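Home | Reports | County Results | Archive | Contact

Open Evening at the Pulden County Count Center

The county elections office let visitors in for an evening in October, before the mail ballots are opened. I went with Yuk-lanUi, who tracks turnout in the Drovel precincts for this site. The tour started at 4 p.m. and lasted two hours.

We saw the intake counter first, then the signature desks. Staff ran a test deck of 1,000 marked ballots through a scanner and compared the totals with a hand tally. They matched on the second run. The first was stopped for a paper jam.
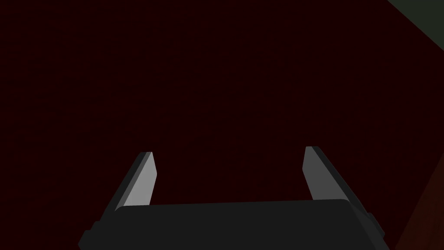
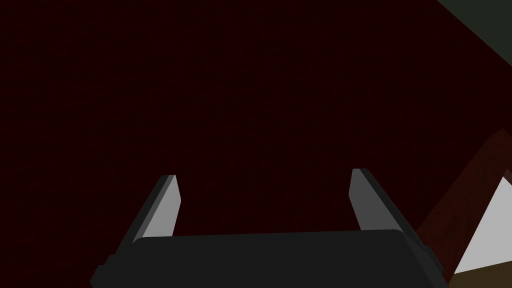 Vol. 2, No. 4

Yuk-lan asked when the daily return figures would be posted. The clerk said each morning, by party and precinct, but without age. Last cycle age was included, so our Drovel charts will have a gap.

Observers can stand behind the rail on count night if they sign up first. Parking is on the Yeh Street side. The Jedatari precincts will be counted last, as their ballots come in by van.

Contact the editors | Copyright Pulden Returns | Back to top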